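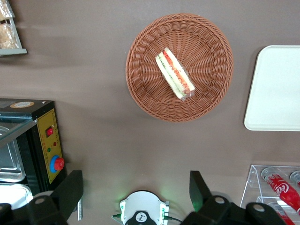

Lindiwe Chauke put it in terms of queues: a customer with one sandwich and one drink should be able to see both from the same spot, pick them up and move on, and most small counters make that harder than it need be.

TRUNAU, March 29, 2026 – Farine, the supplier of counter layouts for small food shops and staff canteens, has published a revised layout for its tabletop snack counter. The layout covers wrapped sandwiches, bagged bakery goods, bottled soft drinks and packaged snacks on a single table. It replaces the version issued last August.

The main change concerns baskets. Earlier layouts put all wrapped food on flat trays. The revised layout uses round wicker baskets for single items and keeps rectangular trays for sandwiches on show and for packets. A shallow basket stops a film-wrapped sandwich from sliding when the table is knocked, and it can be lifted out and wiped round without clearing the rest of the counter.

Bottles are held in a clear tiered rack, so that labels can be read through the sides. Farine recommends that the rack stand at the back of the table and that nothing taller than a sandwich be placed directly in front of it. Smaller bottles and boxed biscuits go on a separate stepped stand, also clear, at one side.

The layout was tried at the Drondura staff canteen over 10 weeks. The canteen serves around 2,000 people a month at its snack counter. Staff there asked for two amendments, both of which have been adopted: a wider gap between the sandwich tray and the nearest basket, and a fixed place for foil containers, which had previously been left wherever there was room.
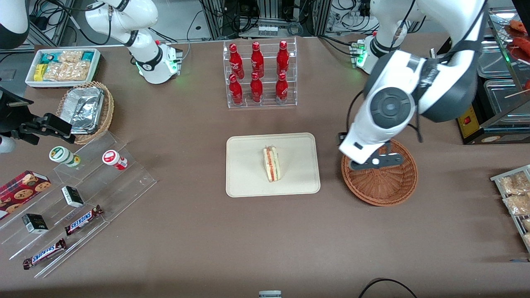

Foil containers now have a basket of their own. The container may rest on the rim if it is too wide to sit flat, provided the lid stays closed. Bags of crackers and similar light goods are packed together on a white tray, with flat packets kept to one side.

The surface specified is a plain brown in a matt finish. Patterned and glossy coverings are not recommended, as clear film and clear stands are difficult to pick out against them.

The layout is issued as a 44-page guide with table plans, cleaning intervals and a restocking sheet. The restocking sheet can be used on its own by shops that already have suitable stands. Baskets, trays and racks are not included and may be bought from any supplier, including Sison, which stocks the sizes listed in the guide.

Existing holders of the August version will receive the revised pages by post. New copies can be ordered from the Farine office in Trunau.

Press contact: Lindiwe Chauke, Farine, Trunau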